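Folding T-shirts for a shelf - which way do you do it?

rbedoya
Moved into the new place in Floltham in April and the bedroom has open shelves and no dresser. I have always rolled my shirts. On a shelf the rolls come apart as soon as I pull one out. What fold holds up in a stack? These are regular cotton tees, mostly mens large.

Nyberg35
Flat rectangle. Shirt face down, both sides in to the middle, sleeves back on themselves, then bottom hem up to the collar in two folds. Turn it over. Collar ends up at the top edge and you can read the neck label without unfolding anything.

coltamska_kate
Same as above, except I fold in thirds instead of halves. Shelf at our place is narrow and a half fold hangs over the front.

tibor_b
I don't agree with the flat stack. You always want the shirt at the bottom and the pile goes over. Put them in a basket standing on edge, like files. I have done it that way since I worked the stockroom at Brindell and I can get to any shirt with one hand.

Nyberg35
File folding is fine in a drawer. In a basket they slump once you take three out.

tibor_b
Then the basket is too wide. Get one the width of the folded shirt.

rbedoya
I do have a plastic basket I could try. Do you use a board? My sides never come out even.

coltamska_kate
I used a board for a year and quit. A table at waist height did more for me than the board did. I was folding on the bed before and everything came out crooked.

pockets148
Board is worth it if you have kids' shirts and adult shirts and want them all the same width. Otherwise skip it.

One thing on the neck label - watch for shirts with a patch or print near the hem. If you fold in thirds the patch can land on the crease and it starts to lift after a while. Fold so it sits flat on the front.

Nyberg35
Never had a patch lift from folding. Dryer heat does that.

pockets148
Could be the dryer. I still keep it off the crease.

rbedoya
OK, I went with the flat rectangle on the kitchen table, hem up in two. Much better than on the bed. Red one and black one are done, collars at the top like Nyberg said, and the label on the black one is down by the corner and flat. The mustard yellow one I only folded loosely and I need to do it over. I'll try Tibor's way with the green basket on Monday and see if it slumps.
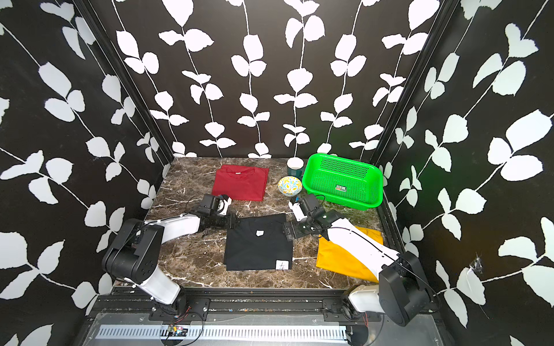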